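Catalina Retamal
@cretamal
Apr 1, 2022

The Callby ferry timetable changed this morning and the printed one at the pier is already wrong. A thread, mainly for anyone who commutes from Sulholm.

The 7.15 now leaves at 7.00. The 7.50 is gone on weekdays. If you start work at half past eight in Callby you have one boat to choose from, and it gets you there 50 minutes early.

The last boat back is still 22.40, but only from the north pier. The south pier closes after the 18.20. There is a sheet of A4 taped inside the waiting room door that says so. It is not on the outside.

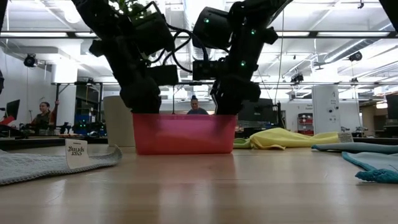 Uriel Sosa
Does the 110 bus still meet the early boat? It used to wait by the fish shop until everyone was off.

Catalina Retamal
@cretamal
It meets it, but it doesn't wait. The bus times haven't moved, so on the 7.00 boat you get to the stop well before it does. Coming home, the 110 pulls in four minutes after the 17.35 has gone. I rang the bus office and they said their next change of times is in December.

Fares. A single is the same as before. The ten-trip card has gone up and now runs out after 60 days, where the old one had no end date. Old cards are still good on board, so use those first. I have two in a coat somewhere.

Bikes: 15 per crossing, first come first served. Cargo bikes count as two. On the first boat this morning the rack was full before I got to the ramp and I left mine locked at the pier.

School passes work as they did, except that the 15.10 now stops at Vilto on the way. That adds a good ten minutes. Parents who pick up at Callby should allow for it.

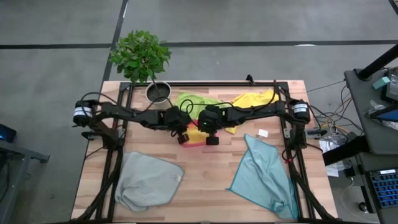
Catalina Retamal
Parish councillor, Sulholm

There is a form for comments. It is number 481 on the ferry company's site, under "Service changes", and it has a limit of 1000 characters. Write yours somewhere else first and paste it in — the page logs you out if you take too long.

What I have asked for is the 7.50 back on weekdays, and the 17.35 held for five minutes so that people on the bus can catch it. If you want the same, say which boat you take and how often. They told me they sort replies by sailing.

Paper copies of the form are at the Garrido bakery, by the till. I collect them on Thursdays and post them on.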